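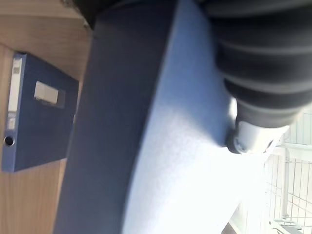 Young Travelers > How Places Work

What Is a Show Cave?

By Mebrat Lencho

If you have ever been on a long car trip, you may have seen a big billboard by the highway with a picture of a cave on it, and then another one a few miles later, and then another, until everybody in the back seat is begging to stop. The cave on those billboards is almost always a show cave. A show cave is a cave that has been fixed up so that regular people can walk through it, in regular shoes, without ropes or a helmet (although some do give you a helmet, and it is great fun to wear one).

Most of the caves in the world are not like that at all. They are dark and muddy, and to get through them you might have to wriggle on your belly for a very long time. People who explore those caves are called cavers, and they train for years.

How does a cave get there in the first place?

Many show caves are made in a rock called limestone. Rain falls from the sky and soaks down through the soil, and on its way it picks up a gas called carbon dioxide, the same gas that makes soda fizzy. That turns the water into a very weak acid. It wouldn't hurt your hand one bit, but limestone slowly dissolves in it. A tiny crack becomes a bigger crack, and a bigger crack becomes a tunnel, and after many thousands of years (sometimes millions!) you have a room large enough to park a school bus in.

Then, if the water level drops, the room fills with air, and the decorating begins. Water drips from the ceiling, and each drip leaves behind the smallest speck of mineral. The specks pile up into stone icicles called stalactites, which hang down, and stone cones called stalagmites, which grow up from the floor. Here is the way my grandmother taught me to remember them: stalactites have a C for ceiling, and stalagmites have a G for ground. When the 2 finally meet in the middle they make a column, and I still get a little thrill every time I see one.

Who turns it into a show cave?

Let me tell you about the one I know best, Vimosside Cavern, where I worked for many summers. A farmer named Tekleab owned the hill, and one November he noticed warm-feeling air puffing out from between the rocks, melting the frost on the grass. He moved some stones, held up a lantern, and saw a passage going down and down.

People came from Kakden, the nearest town, to have a look, and before long there were so many that he built a stairway and charged a dime. After that came handrails, and after that, electric lights. Today the path is 1,169 feet long, and if you would like to know how many stairs there are, you can count them yourself, though most families lose track somewhere near the Pipe Organ.

Every show cave needs the same sort of work. Somebody has to decide where the path will go so that it is safe and so that it doesn't break anything precious. Floors are made flat, low places are pumped out if they flood, and the lights are set so you can see the next step and so the rocks look their best. At Vimosside the lights in each room go off again after the tour moves on. Lights left on too long let green algae and moss grow on the walls, and cavers call that stuff "lampenflora," a funny word that means lamp plants.

Why is it always chilly?

A deep cave hardly knows what season it is. All that rock overhead works like a very thick blanket, so the air inside stays close to the average temperature of the whole year outside. In our part of the country that comes to 50 degrees. On a hot summer afternoon it feels like walking into a refrigerator, and on a snowy morning it feels quite cozy, and it is the very same air both times. Bring a sweater!

Why can't I touch anything?

I was asked this on every single tour, and it's a fair question – the rocks look so smooth and shiny. Your skin has a little bit of oil on it, even when you've just washed your hands. The oil sticks to the stone, and then the water can't leave its minerals there the way it used to, so that spot may stop growing. It can turn dark, too. Some caves have one special "touching rock" near the path where everyone is allowed to give it a pat.

What about the bats?

Bats do live in some show caves. They sleep upside down through the winter, and if they're woken up they burn the fat they were saving for spring. That's why a guide may ask you to whisper, or why a cave might close altogether in the cold months. You may also be asked to walk across a soapy mat on your way out, which cleans your shoes so you don't carry a bat sickness from one cave to another.

Some words to know

Cavern: another word for a cave, usually a big one.
Flowstone: a sheet of stone left by water running down a wall.
Soda straw: a very thin, hollow baby stalactite.
Twilight zone: the part near the entrance where a bit of daylight still reaches.

Try this at home: fill two jars with warm water and stir in Epsom salt until no more will dissolve. Lay a piece of yarn from one jar to the other so that it sags in the middle, put a plate underneath, and leave it for a week.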